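**Shed circuit keeps tripping – keep the old cable or rip it all out?**

**uibo_priit** – 18/08/2021

G'day all. We bought a place in May with a detached shed out the back, and the power out there is doing my head in. Kettle plus heater and the lot goes off. I had a sparky quote me $2299 for a new run from the house, trench included. My neighbour Povilas reckons I'm being had and I should just stop using the heater. Thoughts?

**vija_l**

What's the heater rated at? If it's one of those big oil column ones, your neighbour's right and you've saved yourself two grand.

**uibo_priit**

It's a Dova, says 1827 W on the sticker. Odd number, I know. Kettle's more than that.

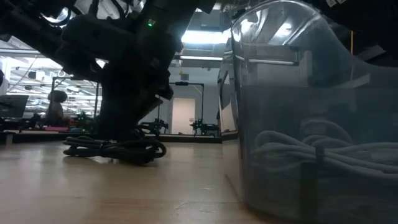

**brinumari**

Gonna disagree with Vija. My shed was the same and I put up with it for three winters, juggling what was plugged in like an idiot. Paid for the new run in the end and wish I'd done it sooner. While you're at it, sort out your leads. Mine used to sit on the bench in a loose coil, black cables looped over each other just like those on the wood there, and I could never tell which one I was unplugging. Coloured tape on both ends, $3 a roll.

**vija_l**

Three winters without a heater wouldn't kill anyone, wear a jumper :)

**brinumari**

Easy to say from Cairns, mate!

**kong_b**

Get a second quote before you two come to blows. Mine came in $304 cheaper for the same job – same trench, same everything. And please don't dig it yourself until you've checked what's buried there.

**uibo_priit**

Cheers. Second bloke's coming to have a look next week. Povilas is still saying jumper.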